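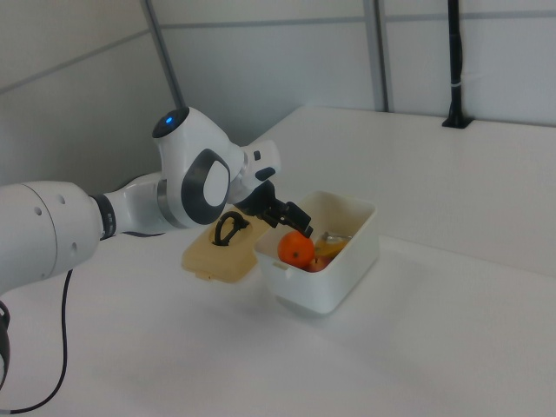

Fruit ripening is the stage at which a mature fruit becomes ready to eat. It usually becomes softer and sweeter, and in most kinds the color and smell change as well. The process is controlled by the plant's own hormones and is affected by temperature, air, and handling. Growers, shippers, and home cooks all deal with it, though at different points between the tree and the table.

Ripening is not the same as maturity. A mature fruit has finished growing and is able to ripen. Fruit picked before that point may soften or shrivel in storage, but the flavor stays poor.

Types of ripening

Fruits are commonly divided into two groups. Climacteric fruits go through a sharp rise in respiration as they ripen, together with a rise in ethylene, a gas that acts as a plant hormone. Apples, bananas, pears, peaches, mangoes, and avocados belong to this group. Many of them can be picked firm and will ripen afterward.

Non-climacteric fruits show no such rise. Oranges, lemons, grapes, strawberries, and cherries are in this group. They gain little or no sweetness once picked and are normally left on the plant until they are fit to eat. The division has exceptions, and some melons behave like one group or the other depending on the variety.

Changes in the fruit

In a climacteric fruit such as the banana, starch is broken down into sugars. Acids often decline, so the fruit tastes less sharp. Pectin, which helps hold the cell walls together, is partly dissolved by enzymes, and the flesh softens. Green chlorophyll fades, and yellow, orange, or red pigments show in its place.

Skin color is not always a good guide. An orange may be sweet inside while the peel is still partly green, particularly in warm regions where nights do not cool enough to clear the chlorophyll. Red apple varieties can color well before the starch has turned to sugar. Orchards often test apples by cutting one across and applying iodine, which stains the remaining starch dark.

Ethylene

Ethylene is effective in very small amounts. Ripening rooms for bananas are often run with ethylene in the range of 100 to 150 parts per million, and kiwifruit responds to much less. The gas given off by one fruit can speed the ripening of others nearby. Apples produce a good deal of it, and placing one in a paper bag with hard pears or avocados is a common household method.

The same effect can be a nuisance. Carrots stored with apples may turn bitter, and leafy greens may yellow.

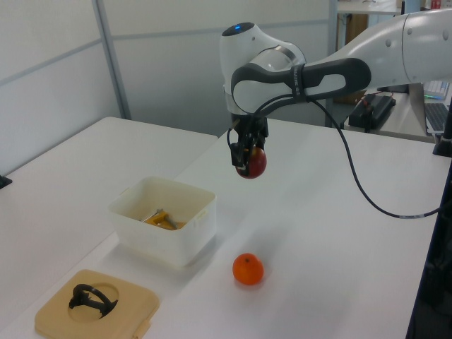
Storage

Cold slows respiration and delays ripening. Most apples keep best just above freezing in humid air. In commercial controlled-atmosphere rooms, oxygen is lowered and carbon dioxide is held at a set level, which allows some varieties to be sold many months after harvest.

Tropical fruits are damaged by the same treatment. Bananas held below 13 degrees Celsius can develop dull, gray-brown skin and may fail to ripen properly. Bruised fruit spoils sooner than sound fruit and should be used first.

See also

Post-harvest storage
Plant hormones
Food preservation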